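Buchanan Textile Care Program Opens Enrollment for Second Term

The Clerkilgate Center for Continuing Education will open enrollment in December for the second term of its textile care and garment repair program, the center announced. Classes will be held at the Buchanan building, on the upper floor, and are open to adults who live or work in the district.

The program was introduced last year after the center surveyed residents about the evening courses they would most like to see added. A total of 1,977 people returned the form, and clothing repair was among the subjects requested most often, along with bookkeeping and conversational Spanish.

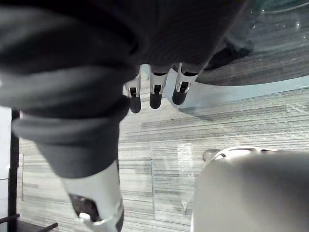
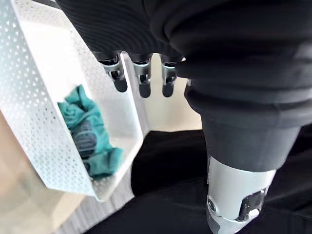 Rhona Moffat, who directs adult programs at the center, said the first term filled quickly and that the waiting list had been longer than the class list by the time instruction began.

"We had planned for a modest start," Moffat said. "The response told us that people want to keep the clothes they own in good condition, and that many of them were never shown how to sew on a button or turn up a hem. We have adjusted the schedule and the room plan to make space for more of them."

The second term will offer 80 places, compared with 55 in the first. Students will be divided into day and evening groups, with the evening groups meeting at 6:30 p.m. Each group will meet once a week for ten weeks. The center will supply sewing machines, irons and pressing boards. Students are asked to bring their own scissors and at least one garment in need of work.

Instruction will begin with hand stitches, the reading of care labels and the choice of thread and needle for different fabrics. Later sessions will cover replacing zippers, patching knees and elbows, repairing knitwear and taking in side seams. A session on washing and storing wool has been added at the request of former students, several of whom reported damage from moths.

The center has also revised the section of the course that deals with stretch fabrics. In the first term this material was taught in a single evening, and instructors found that most students did not finish the practice piece. It will now be spread over 2 sessions, the first on fabric weight and recovery and the second on seams that must give with the wearer.

An advanced group will be offered for the first time. It is intended for people who completed the first term or who can show comparable experience, and it will focus on lined garments, including coats and tailored jackets. Places in the advanced group will be assigned by the instructors after a short meeting with each applicant.

Fabric for practice work will be provided by Lenimora, a mill supply house that has agreed to donate remnants for the length of the term. The remnants include cotton twill, jersey and wool blends. Students may keep any practice pieces they complete.

The center is also in discussion with a trade school in Presov, Slovakia, about an exchange of teaching materials. Under the proposal, the two institutions would share lesson plans and sample books, and instructors would visit one another's classes by video link. No students would travel under the arrangement — the center described it as an exchange between staff — and a decision is expected before the end of the term.

Fees for the second term will be the same as for the first. A reduced rate is available to full-time students, residents over 65 and people receiving unemployment benefits. Proof of eligibility must be presented at the time of enrollment.

Enrollment forms may be collected from the front desk at the Buchanan building during regular hours or requested by mail. Completed forms will be processed in the order received. Applicants who were on the waiting list for the first term will be contacted directly and given one week to claim a place before general enrollment opens.

Parking is available behind the building after 5 p.m. The upper floor can be reached by elevator from the side entrance.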